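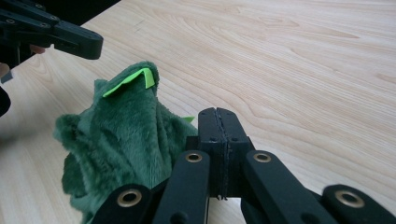

Osach Withdraws Benidis Demonstration Data After Gripper Fault, Questions Supplier's Account

Osach, the independent test group for household robotics, has withdrawn 3926 recorded demonstrations from its Benidis soft-goods collection after finding that hand-held grippers supplied by Flarel were reporting the wrong finger opening.

The fault affects two-handed work with plush toys and other soft items. In the withdrawn recordings, the logged opening drifts away from the true one as a session goes on. A robot trained on those logs may close too hard on an object or fail to close on it at all.

Flarel told customers in May that the drift was "within normal wear" and could be fixed with a software update. Osach installed the update on 10 grippers and repeated its checks. On three of them the error came back before the end of a single shift.

"We were told it was wear, then we were told it was calibration, and then we were told it was fixed," said Amna Hashmi, head of testing at Osach. "I would like to see the measurements behind any of those statements. So far we have been sent a slide."

Osach's own inspection points to play in the finger linkage, which the opening sensor does not pick up. That finding is preliminary. Technician Minoru Nakajima, who took two of the grippers apart, said he could not rule out a second cause in the sensor mount.

No one was hurt. Osach has still asked Ikeda, which had planned to use the Benidis data in a toy-sorting arm for play centers, to hold its trial until the recordings are replaced. Ikeda has agreed to a pause but has not said for how long.

"A stuffed toy forgives a lot of bad gripping, and I suspect that is how this got as far as it did," said Duygu Şimşekoğlu, safety reviewer at Osach. "The arm would have been working near children's hands. A promise that the next update is better does not settle that for me."

Osach will not return the grippers to use until Flarel shares its wear test results and the parts have been checked by an outside lab. Groups that have already downloaded the Benidis soft-goods files should stop training on them and delete local copies.

Media contact: Fumiko Amano, Osach press office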